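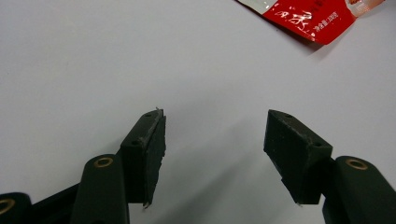
Packets that have been opened and folded over are the reason most pantry shelves get away from us, mine included, and I say that as a person who has been fussing with cupboards for years. Crackers go soft, brown sugar turns to a brick, and the rice ends up behind everything. What helped me most was picking one pale, plain surface in the kitchen and sorting everything there before it goes back on a shelf. A glossy red packet on a whitish surface is so easy to spot, and so are crumbs, sticky rings and any little bugs (sorry, but it happens to the best of us!).

Wipe the shelf with warm water and a drop of dish soap, then leave the door open for 16 minutes or so while you have your coffee. Fold each bag down twice, press the air out as you go, and clip it in 2 places if it's a wide one. I write the date on a bit of masking tape, like 11/24/25, and stick it on the front.

Brown sugar gone hard? A slice of bread in the jar overnight softens it nicely. Flour I keep in the coldest cupboard, and by December, when the baking really gets going in our house, I've moved it down to where I can reach it without the step stool.

More pantry tips from the Cludcombe kitchen pages: Jar lids that stick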